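Why wool felts, and why mills once paid for it

Fulling is the finishing step in which woven wool is wetted, worked and allowed to shrink until the separate threads close up. The scales on each fibre catch on those of its neighbours, and under pressure they do not slide back. Heat, moisture and movement all speed the process.

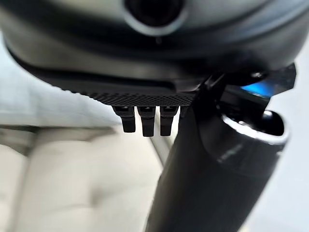 At Stoton, a fulling mill is recorded in 1452 and again in a lease of 1498, by then with a second pair of stocks. The stocks were heavy hammers lifted by a water wheel and dropped on the folded cloth. Fuller's earth went in first to draw out the grease.

A modern milling machine does the same work with rollers. At Lemell, a piece goes in at up to 80 inches wide and is measured at intervals until it reaches the ordered width. Over-milling cannot be undone — the cloth turns stiff and loses its drape. 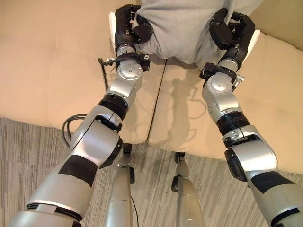 Domestic washing is an uncontrolled version of this. Agitation does more harm than warmth alone, and a sudden change of temperature adds to it. Treated yarns resist felting since their scales have been smoothed or coated, though the handle is slightly altered.

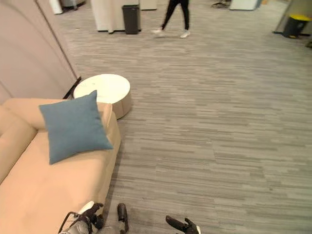 Manuela Monti disagrees on the last point, and would defy any weaver to tell treated yarn from untreated by touch once it has been pressed. Her own tests at Beaudoin used lambswool only. Coarser fleeces have yet to be tried.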